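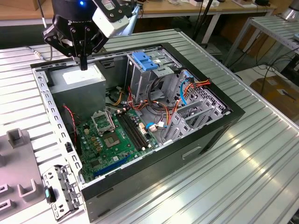 Uvelham, June

Project report: robot-assisted dismantling of desktop computers at Ternadetti

The firm takes in used office computers and recovers parts for resale. Before the project, each dismantler worked a machine from start to finish. The cell now shares the work: the gripper is used on tower cases laid on their side with the panel off, and a person handles loose wiring and any part that needs judgement, such as an open CPU socket.

We logged 614 cases over 7 weeks. Of these, 52 were handed back to a person part way through, mostly where power supply wires lay across the board.

Interviews were held with all dismantlers on the early shift. They reported less lifting and fewer cut fingers. They also reported more waiting, and two said that they no longer learned the layout of unfamiliar models. Mei-kuen Tai, shift lead, now spends her first hour checking jigs and sorting cases by type, a task that was not in her job description and has not been added to it.

Pay grades have not changed. We recommend that sorting be recorded as skilled work and that staff rotate between the cell and the manual benches every 56 cases.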